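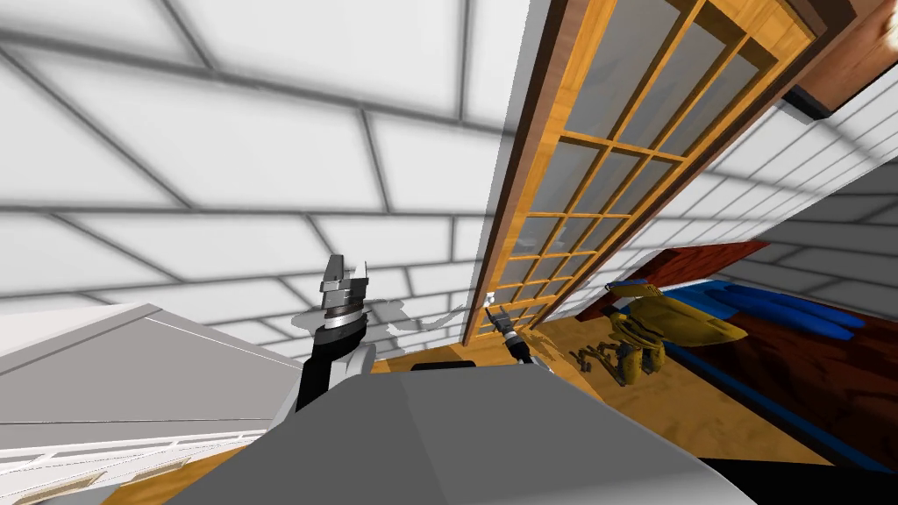 Posted by gimbal_lochie, Mosard sim support, May 8, 2026

Search tickets... Go

Ticket 1396: two-arm Zureda, living-room cell, head view rolled over
Status: open, in the sense that a wound is open

Reported from the McIntyre desk: after the move to Vumlow build 277, the head camera has the glass door running across the view on a steep diagonal. Both arms are pointing their grippers up. The physics doesn't care about any of this, and I'm trying to follow its example.

First check, the world file. Gravity is down, the floor is level, the door is upright in the editor. So the room is fine and the trouble is on our side of the neck.

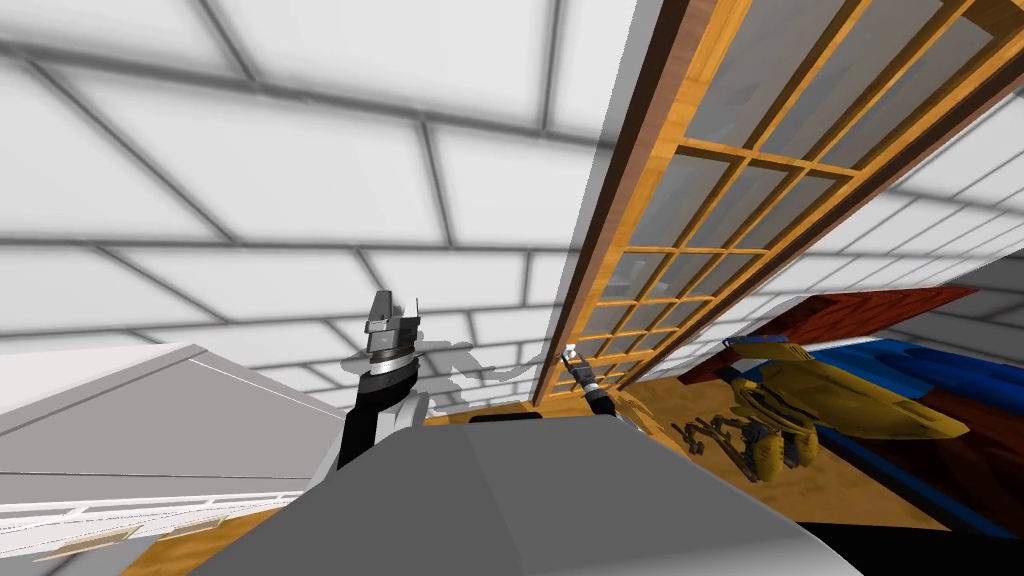

Second check, the mount transform. Somebody (me, according to the commit log) had typed the roll in degrees into a field that wants radians. Corrected it, reloaded, no change at all. The viewer was reading a cached copy of the robot description. Cleared the cache and the old value came back from the scene override, where I'd apparently also saved it for safekeeping.

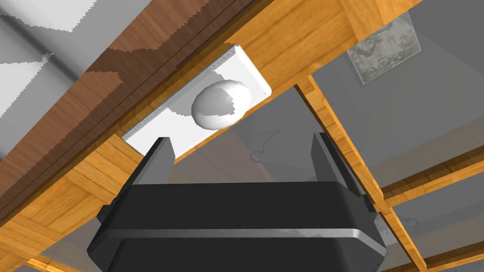
Wrist camera is a separate mount and a separate file, so leave it alone for now. Fingers are open, as per the home pose. The stair-stepped shadow edges are a shadow map resolution setting and belong in their own ticket. Please don't add them to this one. I know you want to.

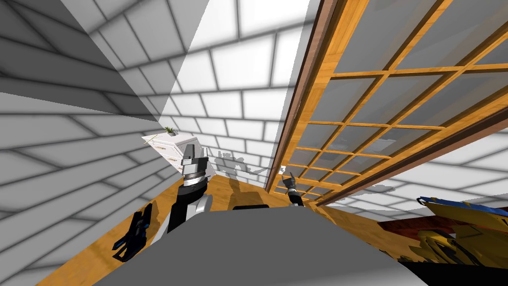
Still to do:
- delete the scene override, then restart the viewer (a reload won't do it)
- step the sim 20 times before grabbing a new head view
- compare the arm home pose with the old build's
- put the units in the field label, in a colour even I will notice

Leaving this with the McIntyre desk until the restart is done.

Comments (11) Share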